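How to Test a Home Robot on One Small Chore

By Iñaki Campos
February

Whether a machine can do housework yet is too big a question to test. Whether it can put bottles into a holder is a good size for one Saturday. These steps are the ones we use at Olmedo, and they work for any two-armed robot with simple grippers.

1. Write the chore as one sentence. Ours is "Put each loose bottle in an open socket, standing up." If the sentence needs an "and," split it into two chores.

2. Look at how the fingers meet soft things before you try glass. Fuzzy or felt-like material gives way, and shiny material throws glare into a wrist camera. Both make it harder for the software to find an edge.

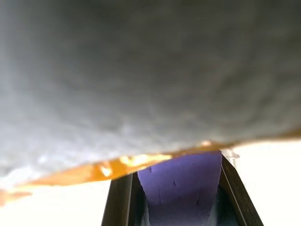
Gripper fingers up against a soft gray surface with a glossy orange edge.

3. Set up the table. Use sealed bottles, all the same shape. Leave the ordinary household things where they are — a basket, a tissue box, a utensil holder. A robot that can only work on a cleared table isn't much help in a kitchen.

4. Decide what counts as done. The bottle must stand in its socket with the gripper open and clear of it. A bottle leaning on its neighbor is a miss. So is one that a person had to nudge.

5. Run 15 tries with no changes to the software in between. Put the loose bottles in new spots each time, some to the left of the holder and some to the right, so both arms get work.

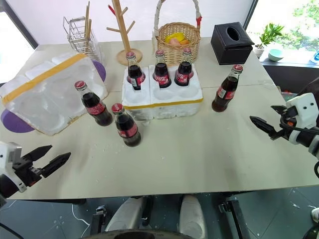 Can a home robot be left alone with a job like this?
It depends on what a miss costs you, and with glass I would still keep a person in the room.

6. Write down the time for every try, misses included. Dagný Kirkegaard keeps our sheet and has 111 tries on it so far, in one column for time and one for result. Notes go on the back.

7. Do the chore yourself at a normal pace and time that too. Put your own time at the top of the sheet.

If the misses bunch up on one side of the table, check that arm's camera first and repeat step 5.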